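## 4 Versuche: Abräumen und Sortieren am Küchentisch

### 4.1 Auswahl der Aufgaben

Die Frage, ob Maschinen heute Hausarbeit übernehmen können, lässt sich pauschal nicht beantworten. Ein Saugroboter erledigt eine einzelne Tätigkeit auf freiem Boden seit Jahren zuverlässig, während das Abräumen eines Tisches nach dem Frühstück weiterhin von Hand geschieht. Wir haben deshalb eine eng begrenzte Gruppe von Tätigkeiten gewählt, die in fast jeder Wohnung vorkommen und einem Menschen keinerlei Aufmerksamkeit abverlangen: leere Becher stapeln, Packungen an den Rand schieben, Verpackungsreste einsammeln, Schachteln aufrichten, Besteck in eine Schale legen und den Tisch abwischen. Diese 6 Aufgaben bilden den Aufgabensatz Nokcombe, auf den sich alle folgenden Angaben beziehen.

Der Aufgabensatz schreibt keine Gegenstände vor, sondern nur Klassen von Gegenständen. Ein Becher darf aus Pappe oder aus Kunststoff sein, eine Schachtel voll oder leer. Auch die Unterlage ist frei. In früheren Arbeiten wurde meist auf einfarbigen Platten gemessen, was die Trennung von Objekt und Hintergrund stark erleichtert. In Wohnungen liegen dagegen Decken mit Mustern, Falten und Flecken, und ein Verfahren, das dort versagt, hilft im Haushalt wenig.

### 4.2 Durchführung

Die Vorführungen wurden mit Handgreifern aufgenommen, die eine Person in je einer Hand führt. Die Finger schließen parallel und tragen weiche Auflagen. Eine Kamera am Greifer zeichnet die Bewegung aus der Sicht des Werkzeugs auf; ein externes Kamerasystem wurde nicht verwendet. Auf diese Weise entstanden 246 Vorführungen in bewohnten Küchen. Nach Durchsicht blieben 103 für das Training übrig. Ausgeschlossen wurden vor allem Aufnahmen, bei denen die Finger den Gegenstand über längere Strecken verdeckten oder die Lageschätzung während der Bewegung verloren ging.

Die beiden Hände wurden getrennt modelliert. Das Verfahren Gillar sagt für jede Seite eine kurze Folge von Greiferlagen voraus, das Vergleichsverfahren Sirkik nur die jeweils nächste Lage. Beide erhielten dieselben Daten und dieselbe Rechenzeit. Die Ausführung übernahm der zweiarmige Aufbau Inskip, dessen Greifer in Form und Öffnungsweite den Handgreifern entsprechen. Pro Aufgabe waren 5 Anläufe erlaubt. Als gelungen galt ein Anlauf nur, wenn der Gegenstand am Ende am vorgesehenen Ort stand oder lag und dabei nicht sichtbar beschädigt war.

### 4.3 Schwierigkeiten am Objekt

Die meisten Fehler gingen auf die Eigenschaften der Gegenstände zurück. Ein Pappbecher ist leicht, gibt unter Druck nach und rollt im Liegen auf einer gekrümmten Bahn. Schließen die Finger zu früh, schieben sie ihn vor sich her. Schließen sie zu fest, knickt die Wand ein. Menschen korrigieren beides beim Zugreifen, ohne hinzusehen. Den verwendeten Greifern fehlt ein Tastsinn, sodass die Korrektur allein aus dem Bild kommen muss, und gerade im letzten Abschnitt der Bewegung füllen die Finger einen großen Teil des Bildes aus.

Hinzu kommt die Nähe der Gegenstände zueinander. Auf einem benutzten Tisch stehen Packungen selten einzeln. Abbildung 1 gibt einen solchen Fall wieder: Ein Becher liegt zwischen den Fingern des einen Greifers, gleich daneben setzt der zweite am Ende einer länglichen Schachtel an, die ihrerseits eine gelbe Packung berührt. Jede Bewegung der Schachtel kann sich auf die Packung übertragen. Das Muster der Decke liefert zudem Kanten und Farbflächen, die ein Bildverfahren leicht mit kleinen Objekten verwechselt.

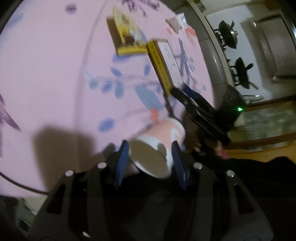 **Abbildung 1:** Sicht vom Handgreifer auf eine bedruckte rosa Tischdecke, mit Pappbecher zwischen den blauen Fingerauflagen und zweitem Greifer an der Schachtel.

### 4.4 Beobachtungen

Am besten gelang das Verschieben von Packungen. Die Aufgabe verzeiht Ungenauigkeit, denn eine Schachtel lässt sich auch dann an den Rand bringen, wenn der Greifer sie nur an einer Ecke trifft. Gillar löste sie in allen Anläufen. Sirkik blieb mehrfach vor dem Kontakt stehen und pendelte zwischen zwei Lagen.

Beim Stapeln der Becher war der Abstand zwischen den Verfahren gering und das Ergebnis insgesamt schwach. Der erste Griff glückte oft, das Ineinandersetzen dagegen selten, weil der Rand des oberen Bechers am unteren hängen blieb. Zerknitterte Verpackungsreste wurden von beiden Verfahren häufig übersehen, besonders wenn ihre Oberfläche glänzte. Das Abwischen scheiterte an Falten: Der Lappen schob die Decke zusammen, und der Aufbau verfügte über keine Strategie, sie wieder glattzuziehen.

Auffällig ist der Zeitbedarf. Auch gelungene Anläufe dauerten deutlich länger als die Vorführung von Hand. Für den Haushalt muss das kein Ausschlussgrund sein, wenn die Maschine unbeaufsichtigt arbeitet – davon ist der Aufbau aber weit entfernt. Während der gesamten Messreihe stand eine Person am Notaus und griff wiederholt ein.

### 4.5 Einschränkungen

Die Zahl der Anläufe ist klein, und wir verzichten deshalb auf Signifikanzangaben. Alle Messungen mit Inskip fanden im Februar in einer einzigen Versuchsküche statt, sodass Tageslicht kaum eine Rolle spielte. Gefüllte Gefäße wurden nicht geprüft, ebenso wenig Glas und Porzellan. Ob sich die Ergebnisse auf Tätigkeiten in der Werkstatt übertragen lassen, etwa auf das Einsortieren von Kleinteilen, bleibt offen. Dort sind die Gegenstände zwar steifer, die geforderten Toleranzen aber enger. Eine Wiederholung mit Kraftmessung in den Fingern ist in Vorbereitung.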